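5. Washing and Drying Your Tablecloth

This section applies to all Birhane cotton and cotton-blend table linens. For coated cloths, see section 7.

Before the first wash

1. Remove the cardboard insert and the paper band. Cut the plastic tag loop with small scissors. Do not pull it.
2. Check the sewn label for the fabric type. Cotton cloths are marked 100% cotton. Blends list both fibers.
3. Wash the cloth once on its own. Some loose dye may come out in the first wash.

Machine washing

1. Shake crumbs off outdoors or over a sink.
2. Treat any stains (see 5.2).
3. Load the cloth loosely. Fill the drum no more than halfway.
4. Select a warm, gentle cycle and a low spin speed.
5. Add liquid detergent. Use half the amount you would use for a full load.
6. Take the cloth out as soon as the cycle ends. Creases set if it sits in the drum.

CAUTION: Do not use chlorine bleach on printed cloths. It weakens the fibers and fades the print unevenly.

5.2 Stains

Oil and butter: Cover with cornstarch, wait, brush off, then rub in a drop of dish soap.
Coffee and tea: Rinse from the back with cool water before washing.
Candle wax: Let it harden and lift it with a dull knife. Place paper towels on both sides and press with a warm iron.

NOTE: Test any stain remover on the inside of the hem first.

5.3 Drying and ironing

1. Pull the cloth back into shape while damp. Line up the corners.
2. Hang it over two lines, or tumble dry on low.
3. Iron on the reverse side while the cloth is still slightly damp. Work from the center out to the hem.
4. Let it cool flat before folding.

Cotton cloths can shrink slightly in the first two washes. If yours shrinks enough to leave the table edge bare, contact the store where you bought it and quote item number 363. 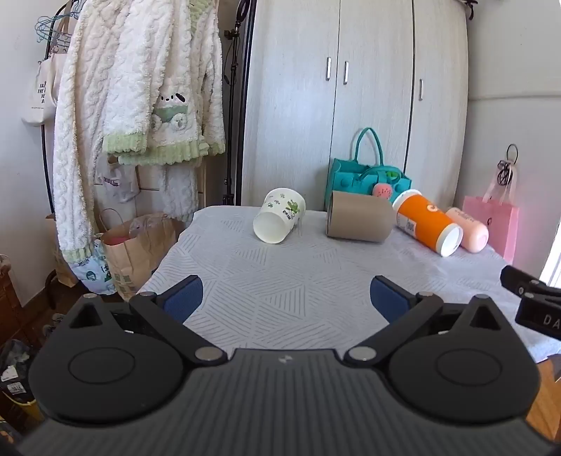
Fig. 7. Pale cloth with a pattern of line-filled triangles, on the table.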